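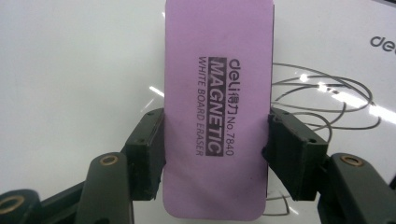 Clean Boards at Bovunel: what we did in May

Our group wanted to find out why the whiteboards in the Bovunel study rooms always look grey. We tried four ways of wiping, with 30 strokes each, and the winner surprised us all – a plain magnetic eraser, the Deli No.7840, used dry and in straight lines!

Circles just spread the ink about. Kitchen roll was worse, and it left fluff in the pen tray.

Next term we'd love to test 2 kinds of pen as well – the Hekus room has both.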